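Notebook 11, entry 217
Humidity loggers, salt check and what to do with the September data

Picking this up from the previous entry. The Britov loggers were back from Vastetholm with the foam still on them, so first job was peeling foam and getting the battery doors open. Two of the doors have a cracked latch. Taped for now. The tape must stay off the vent slots, which are on the same face as the door and easy to cover.

Question to settle: do the loggers read low at the damp end, or was the Vastetholm store dry in September. The downloaded traces sit lower than the old hair hygrograph through the whole month. Both cannot be right. The hygrograph was last regenerated before it was moved and I do not trust it much, but the sign of the difference is the same every night, and it opens up when the store gets damp and closes again when it dries out. A plain offset would not do that. It looks like slope.

Method. Saturated salt solutions in sealed jars, same as last time. Magnesium chloride for the dry point (33 percent at room temperature), table salt for the middle (75 percent), potassium sulfate for the damp point (97 percent). Temperature dependence of the first two is small enough to leave out over the range the room goes through in a day. Potassium sulfate moves a little more but stays inside the spec of the sensors.

Slurry, not solution. There has to be undissolved salt standing above the liquid in every jar or the humidity is not fixed. The table salt jar had gone clear since the last run, so I topped it up with dry salt until it looked like wet sand. Used plain salt. The iodized kind has an anticaking agent in it and I would sooner not argue about what that does.

Jars: wide-mouth glass, rubber gasket, logger hung from the lid on nylon line so that it touches neither the slurry nor the wall. Headspace kept small. The large jar used last time took most of a night to settle and I think the large headspace was the cause, along with the cardboard label left inside it. Cardboard takes up water and gives it back slowly. Nothing absorbent goes in the jar this time: no labels, no string, no foam.

Logging interval set to 30 seconds in Omow. Omow writes the interval to the logger only when the logger is stopped first. If it is running, the dialog closes as if it had worked and the old interval stays. Lost the first run to this. Check the header of the download before hanging anything in a jar.

Room. Everything done in Ellis, with the jars in the closed cabinet on the inside wall. The open room is no good for equilibration. The supply air cycles and the glass follows it, and a small temperature difference between slurry and sensor is a large humidity error at the damp end. At 97 percent, one degree between the two is worth several percent. In the cabinet with the door shut the traces are flat.

Also moved the room reference logger away from the vent. It had been reading supply air.
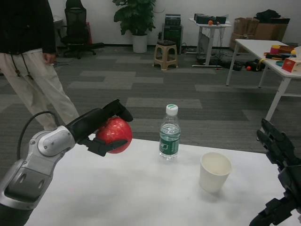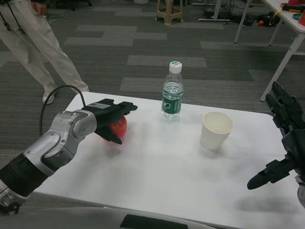 Page last changed: December 2022

Results, dry jar. All loggers settled quickly and agree with each other inside their stated accuracy. Mean a hair above the expected value. No correction needed at this point.

Results, middle jar. Agreement with each other still good. Mean slightly low. Taken alone I would have called it noise, but it is the same sign on every logger, and it repeated when the jar was opened, aired and closed again.

Results, damp jar. Low on all of them, and well outside spec. Logger 3 is the worst and was still climbing when I stopped it. The others had leveled off. Ran logger 3 again by itself with a longer soak and it came up to join the rest, so it is slow as well as low. Its vent slots have a gray film on them that the others lack. Wiped the case with a barely damp cloth and left the sensor itself alone. Have not repeated it since wiping.

So the answer to the question is slope, at least in part. The loggers read true when dry and low when damp, with the error growing toward the top of the range. This matches the shape of the disagreement with the hygrograph. It does not account for all of it. After correction the Vastetholm nights come up but still sit a little under the hygrograph, and that remainder is a constant, which I put down to the hygrograph pen. Cannot prove it from here.

Possible causes for the slope, in the order I would check them:

Contamination of the polymer film. The store had fresh paint at one end in summer. Solvent vapor is known to shift capacitive sensors, and the effect can be partly reversed by baking. I have not baked these, and will not until there is a full set of before readings.

Age. They are past the recalibration date on the stickers. Drift with age is usually the other way in my experience with this type, so this is second.

Jar error. If the lids leak, the damp jar reads low and the dry jar reads high, and that is the same pattern I am reporting. This bothers me more than the other two. The dry jar was only a hair high, and leakage toward a room at middle humidity ought to pull both ends. Still, the damp end has farther to go and would show it first. Greased the gaskets on the last run and saw no change in the damp jar, which counts against a leak but does not close it.

Better test for the leak: weigh the closed damp jar, leave it in the cabinet over a week, weigh again. Any real leak shows as lost water. Balance is free. Jar weight is inside its range if I use the small one.

Correction. For now a straight line through the dry and damp points, applied above the dry point only. Below it the readings are left as they are. The middle jar falls close to the line but not on it; the real curve is bent slightly, with most of the error in the top part. A straight line will therefore overcorrect a little in the middle of the range. The store spends little time there in winter, so I accept it. Anyone using the September file for something other than the damp nights should go back to the raw columns.

Raw columns are kept. The corrected ones sit to the right of them with the suffix _c. Do not sort the sheet by the corrected column. The timestamps are stored as text in the older Omow exports and come back in the wrong order.

Dew point is computed from corrected humidity and raw temperature. Temperature was checked against the glass thermometer in an ice bath and at room temperature, and no logger needed anything. For the ice bath: crushed ice, packed, water drained until it just fills the gaps, logger in a thin bag with the air squeezed out. One bag leaked. That logger has been drying with its door open and reads normally again, but I have left it out of the set.

Consequence for the store. With the correction in, the surface of the north wall goes below dew point on some nights where the uncorrected file showed a margin. The margin was small to start with. I would not store the unbound paper against that wall. The shelving should come forward far enough for air to pass behind it, and the bottom shelf should stay empty until there is a winter's worth of wall temperatures. The present wall reading is one thermocouple under tape, and the tape has lifted at least once.

To do
Weigh damp jar, start and end.
Repeat logger 3 after wipe.
New gaskets, same size. The spare ones in the drawer are for the tall jars and do not seat.
Second thermocouple for the north wall, lower down, behind the shelving.
Fix text timestamps on import and rerun the September sheet.
Find out what paint was used at the store and whether it was solvent or water based.
Salt jars stay in the cabinet, lids down tight. Potassium sulfate creeps up the glass if the lid is loose and gets onto the gasket. Wipe the rim before closing.

Bake question left open until the weights are in.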